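Mekdes Tamiru has been repairing and restringing secondhand accordions for 200 or so customers a year, she is often told. She says the figure is wrong and that she has never kept one. What she does keep is a ledger of faults, written in pencil, and it was lying open when we spoke at Viseleck, the repair shop she runs with Keith Bellamy.

"People come in and say it's broken," she said. "I write down what they say first. Then I write down what I find. They don't match very often."

Tamiru came to accordions through the piano. She tuned uprights for churches and schools until one church asked her to look at a Torko student model that had been left in a storage room. The bellows leaked at two corners and several reeds had rust on them. She took it home, read what she could find, and spent most of March on it.

"I did the bellows tape badly and had to do it again," she said. "The second time I used less glue."

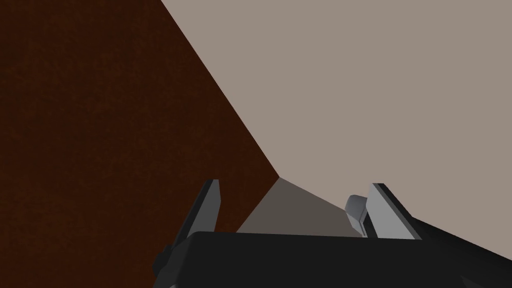 What usually goes wrong first on an old accordion? The wax that holds the reed plates dries out and cracks, and then the plates come loose and the notes start to buzz or drop out.

Rewaxing is most of the work at Viseleck. Bellamy melts beeswax with a little rosin and pours it with a spoon he bent himself. He learned from Przemysław Lis, a retired builder who let him sit in for a winter and corrected him often.

"He would pull out a whole row I'd just finished," Bellamy said. "He'd say it would hold for a year, and then he'd hand me the scraper."

Leather valves come next. They curl with age, and a curled valve makes the note slow to speak. Bellamy replaces them in full sets, even when only a few look bad, and he charges for the set. Some customers object to that. He tells them they can take the instrument somewhere else, and a few do.

Tamiru handles the tuning. She tunes each reed by scratching a small amount of metal from the tip to raise it, or from near the base to lower it. She checks it with the bellows moving in both directions. A full set takes her several days, and she won't do more than 3 hours at a stretch.

"After that I start hearing things that aren't there," she said. "I go do the invoices."

The two of them disagree about which instruments are worth saving. Bellamy will turn away anything with a warped reed block. Tamiru took in a Macapagal last year with exactly that problem, on behalf of a player named Ryota Hirano, who had learned on it and didn't want another one. The work came to more than $1,000. Hirano paid it in installments and plays the accordion at dances.

"It was a bad decision on paper," Tamiru said. "He knew that. I told him the price before I opened it."
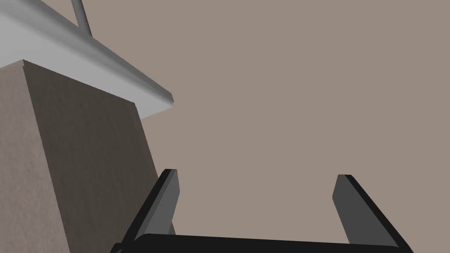
Storage does more harm than playing, in her view. An accordion should sit on its feet, the way it would be played, so the valves hang as they were meant to. It should stay out of attics and away from radiators. She also worries about where people put it down during a break. A slab with a rounded front edge, like the pale gray one here, gives a case very little to rest on near the lip, and she tells players to push it well back or use the floor. She has rebuilt 3 instruments that fell from that kind of height, and one of them was her own.

For buyers, her advice is short. Open the bellows slowly without pressing a key and listen for air. Play every note both ways. Smell inside the case, and if it smells of mold, leave it. Zewditu Lencho, who teaches beginners and sends many of them to the shop, gives her students the same list on a card.

Lencho prefers that they start on something small. She has a few old Sero models she lends out, all of them serviced by Bellamy. "They're heavy for their size and the straps are ugly," Lencho said. "But the notes all work, so when a student hears something wrong we know where it's coming from."

Bellamy would like to take on an apprentice. He has had a couple of people ask and then not come back after the first day of scraping wax. Tamiru thinks he should let them pour some on the first day too. He has said he'll consider it after the current batch of repairs is out the door.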